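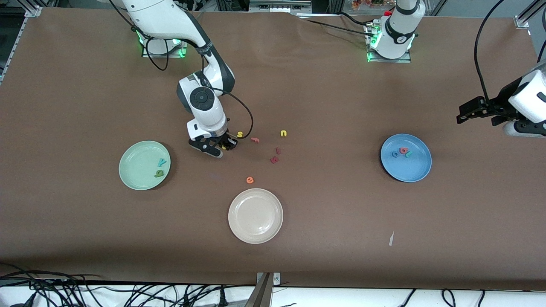
Is a two-arm setup worth it for sorting small stuff?

We do letter kits for preschools. Foam letters get sorted onto plates by color, then bagged. Gardale quoted us 1,670 a month to lease two arms with grippers, 26 months minimum. The sales guy says it "pays for itself" in a year. I have my doubts. Anybody here signed one of these? What did they leave off the quote?

Posted by rallesitz_shop

tapewinder
Leased a pair from Cantero. The arms were fine. What wasn't on the quote: spare fingers, a table stiff enough to clamp to, and somebody's time every single morning. Ask for the pick rate on YOUR letters, all dumped out any which way - not their demo blocks. Mine dropped by half once pieces were lying close together.

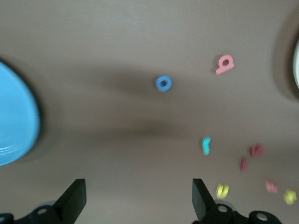 Foam letters between the gripper fingers and beyond, some of them close together.

Get the rate in writing and have them run it for a full shift while you watch. Also 26 months is long. I got 12 by asking twice.

bench_or_bust
just hire someone part time

oldinvoice
Depends on volume, which you didn't give. Tosametti wanted 1,517 a month from us for one arm, and support was extra after March. We did the math against two people at a bench and passed. If you do go ahead, budget for cabling and floor space too, and find out who pays shipping when one goes back for repair. Our quote said nothing about that.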